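Hukero Color Names, version 2
README and data card
Last revised 9/6/17

Welcome, and thank you for opening this file before the spreadsheet, because I know how tempting it is to go straight to the spreadsheet. Hukero is a collection of the everyday names people give to colors. It holds about 4,000 answers from 123 people living in Clarville and Wotodcombe, all of whom were shown small painted cards and asked one question: "What would you call this one?" They could say anything they liked and take as long as they liked, and a few of them took a very long time indeed (bless them, they were picturing their mother's kitchen curtains).

I started it after an argument over a tin of paint at Harries, the hardware store on the main street in Clarville. I had asked for something teal. The tin I was handed was, to my eye, plainly green, and the gentleman mixing it was just as sure it was plainly blue. We were both perfectly polite about it. I painted the porch with it anyway and I still call it green.

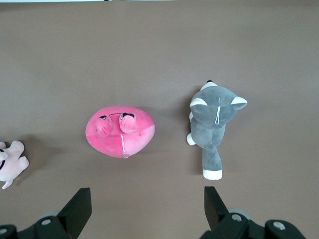

Pink gave us more trouble than any other family, and if you only have time to look at one part of the data I would make it that one. People who will happily use a dozen words for brown tend to say "pink" and stop, or else they reach for a thing: bubble gum, ham, rose, the inside of a shell. The cards are flat and even, and that makes the job easier than it is in real life. Take the egg-shaped plush toy, which is hot pink on one side of its seam and a slightly deeper pink on the other, with a velvety sheen over both. Most of us would say "the pink one" and leave it there. The tabletop under it is the taupe-brown sort of color that our answers call mushroom, putty, mouse, cardboard and (my favorite) "dentist." All of those are in the file exactly as given.

What's in the folder

answers.csv is the main file, one answer per row.
cards.csv lists the painted cards and the recipe I mixed for each.
spelling.txt explains which spellings were merged and which were left alone.
notes.txt is me rambling on. You can skip it with a clear conscience.

Columns in answers.csv

There are eight, in this order.

answer_id: a plain running number.
person_id: a made-up code. It has nothing to do with names or addresses.
town: Clarville or Wotodcombe.
age_band: child, adult, or over sixty. Children answered with a parent sitting beside them.
card: matches the card column in cards.csv.
name_raw: what the person said, written down as they said it.
name_clean: the same thing with the spelling tidied and any "um" taken out.
light: window, lamp, or mixed.

Please do use the light column. Version 1 left it out, and that was a mistake I'm still a bit sore about. The grays in particular drift a long way between a window and a lamp, and so do the purples. If a result of yours seems too exciting, try it again with the window answers alone and see if it is still there.
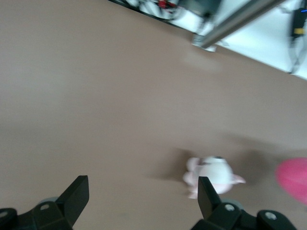
How the answers were gathered

We did it at kitchen tables, mostly, and a good many in the back room at Harries over the course of one August. I laid a card down on a sheet of white paper, asked the question, wrote down the answer and put the card away before bringing out the next. If somebody changed their mind I kept the first answer in answers.csv and put the second in notes.txt, along with whatever they said about it.

Things to be careful about

The two towns are close together and many families have people in both, so please don't make too much of the differences between them. The cards were painted by hand and I can't promise that your screen, or anyone's, will show them properly. We didn't test anybody's color vision. Some people skipped cards, and a skipped card simply has no row.

A name like "ham" means one color to the person who said it and possibly quite another to you. I have never tried to turn the names into exact shades and I would gently ask you not to do it from this file alone.

Using it

You are welcome to use the data for teaching, for research, or to settle a quarrel with a paint counter. Please keep this README with the files if you pass them along, and mention Hukero if you print anything from them. If you find a misspelling, look in spelling.txt first. "Turkwoise" is staying.

Put together and looked after by Gwion Morris, Clarville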